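TICKET 2692
Site: Edville library, kids' corner
Product: Clalex big brick set
Logged by: Hala Samir
Priority: low (was med)

Reported, March: bricks won't hold once the stack gets past a couple of layers. Cross shape from the Hollar card keeps coming apart in the middle. Kids giving up on it.

9.40 - Checked the tub. Mixed colours, two sizes mainly. No cracks I can see. Bit sticky, someone's been at them with jam.

10.15 - Moved off the carpet onto the marble table. Better straight away. Carpet gives too much when you push down.

10.30 - Tried again with fresh pieces, different colours.

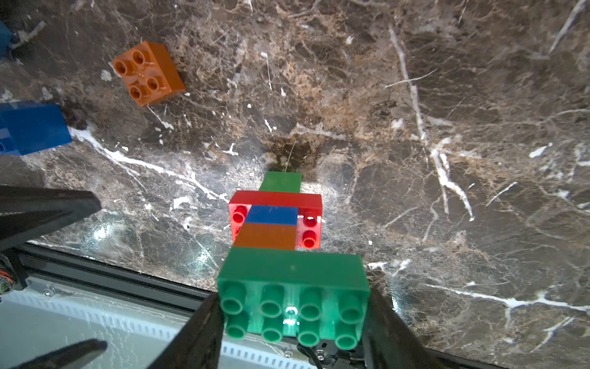
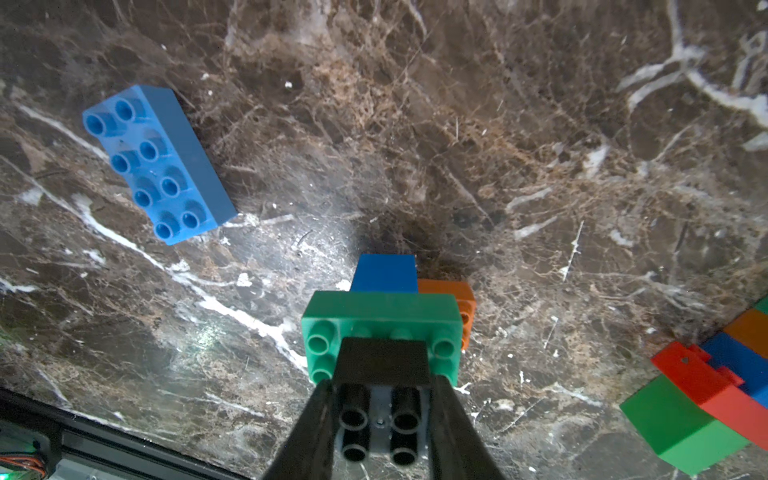

Green, blue and orange in both, marble top.

10.50 - Orange two-by-twos feel loosest. Swapped the worst one for a spare out of the Blackwood box, grips fine. Old one in an envelope on my desk, dont put it back in.

11.05 - Washed the lot, warm water, bit of dish soap. Left on tea towels. Studs are hollow so water sits in them, shake out first.

To do: ask Hollar for 19 replacement small ones. Card says press on the corners, should say press in the centre. Will send them a note.

Status: open till the spares turn up.

Comments (3)

kezza_m: same at our branch, carpet was the whole problem

Blackwood desk: we have a tub of 300 spares if your stuck, come get some

dunc: is the card online anywhere? ours is chewed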